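Search this board Advanced search Go

Shape-and-number board: loose fit in the slots, worth shimming?

halyna_l
October 31, 2019
Secondhand beach-themed puzzle board, wooden, numbers and shapes on one printed face. I have it out on the gray grid cloth, with a metal strip next to it as a straightedge.
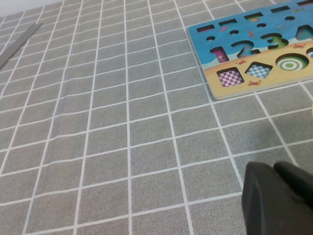
I checked the board against the strip earlier, so warp is ruled out. My complaint is play in the recesses. The square rotates slightly before it seats. I'd line the slot walls with veneer tape. Objections?

Tinel_7
Don't. Play is deliberate on these. A child of two can't place a tight piece. I maintain 131 puzzles for the Clollgate toy library and the tight ones come back unfinished.

kruger.bench
Disagree in part. Too much play and the pieces drop out when the board is carried. Check the numbers first, as they take more handling. Look for chips on the faces.

halyna_l
Small pale mark on the upper stroke of the 6. The red 7 looks fine.
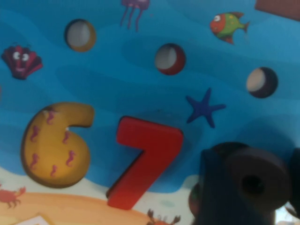

Re: chip on the 6

kruger.bench
Leave it if the edge is smooth to a fingernail. Otherwise 240 grit, two strokes, no filler.

Tinel_7
Agreed on the filler. Still opposed to the tape. It peels, and then it gets eaten.

halyna_l
Fair point on peeling. Tape dropped. Shapes are seated, bowls are out for sorting.

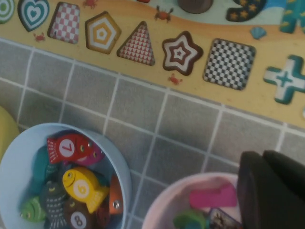 Shape row and sorting bowls, no tape.

Related threads
Grirness peg boards: replacement knobs (142 replies)
Storing loose puzzle pieces by set
Washing a printed wooden face (91 replies)

Comments
jmarsden: Taped mine last December. Two strips have lifted.
plainedge: Mine has held. Depends on the adhesive.
Tinel_7: It depends on the child.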